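4.2 White as a promise of cleanliness

Paint cards are poor sources for the history of taste, as Hajdu has pointed out, and we have used them anyway. They are poor because they record what a company hoped to sell. They are useful for the same reason. The Lulside housekeeping manual of 1943, which went out free with every large order of kitchen enamel, devotes its longest chapter to white and gives every other color a paragraph. Green is "restful." Cream is "forgiving," a word the manual plainly intends as an insult. White alone is credited with a moral effect on the household, which will, we are told, keep the room clean once it is able to see that the room is dirty.

The argument deserves to be taken seriously for a moment, if only because so many people went on to repaint their kitchens on the strength of it. White does not repel grime. Its makers never said that it did. What they sold was exposure: a surface on which every failing would show, bought by the person who would then have to wipe it. Hennessy calls this "the purchase of a supervisor," and the phrase has been hard to improve on. Older kitchens in the Gesov district had been painted a brown so dark that it could absorb a winter of cooking without comment. The brown was practical, cheap to touch up, and by the end of the decade a matter of shame.

Our interviews bear this out, though with less dignity than the manual would like. We spoke to 54 people who had lived with a white kitchen for most of their adult lives. Nearly all of them described the color as easy to keep clean, and most went on, often in the same breath, to describe keeping it clean as a daily labor. We did not press them on the contradiction, having noticed that the people who point it out tend not to be offered more coffee. One former Katiyar Street tenant explained that her mother had loved the white table "because you knew where you were with it." Asked where that was, she said, "Behind."

A second group of answers concerned other people's kitchens. Here the color did its best work. A guest who would never have run a finger along a brown shelf felt free to study a white one, and several speakers recalled particular crumbs with an accuracy they did not bring to the names of their cousins. White had made inspection polite. It had also made it mutual, and the speakers who remembered inspecting were without exception also those who remembered scrubbing the night before a visit. 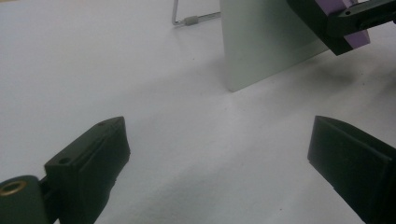 The manual's account of white depends on an observer standing at a sensible distance. It assumes a housewife in the doorway, a guest in a chair, a husband who has come in to ask when dinner is. At those distances a white table is either clean or it isn't, and the enamel company's whole case rests on the difference. Up close the matter is less tidy. The matte white in Figure 2 is almost featureless, yet it has a faint speckled texture and a handful of tiny dark specks, and it shifts from bright at the upper left to softer, slightly bluish gray where the light is partly blocked. Which parts of that are dirt? A person raised on the Lulside manual would have reached for a cloth and found out. Our speakers did the same, and several reported wiping a shadow.

Xaba has suggested that the wiped shadow be treated as a joke that families tell about themselves, and some of the versions we collected are too well polished to be anything else. We would keep it in evidence all the same. It turns up in households that had no contact with one another, it is nearly always told about a woman and seldom by her, and it places the fault in her eyesight or her nerves. The color gets off free. A surface that had been sold as a truthful witness was giving false reports every evening at lamp-lighting, and the person taking them down was the one who got laughed at.

The trade understood the problem sooner than its customers did. By 8 years after the manual, the Gerari catalog was offering a white "with character," meaning a white with small flecks of gray already in it, at a higher price. The flecks were there to hide crumbs. The catalog does not say so, and speaks instead of marble. Vi reads the flecked whites as a retreat from the wartime promise, and we agree, adding only that it was a retreat conducted with the flags up. The buyer could own a white table, be seen to own one, and leave the toast crumbs until morning. Brown had offered the last of these for much less money.

Whether anyone was happier is outside the scope of this section, and probably of the discipline. What can be said is that complaints about white fall off sharply in the letters after the flecked finishes arrive, and that complaints about marble take their place. Hamdy's reading of the same letters puts more weight on the price of soap, and his tables are better than ours. The two accounts can stand together until someone finds the missing Gerari sales books, last seen in December of a year the archive has recorded in two different ways. We turn next to bathrooms, where the manual is shorter and the respondents were a good deal more guarded.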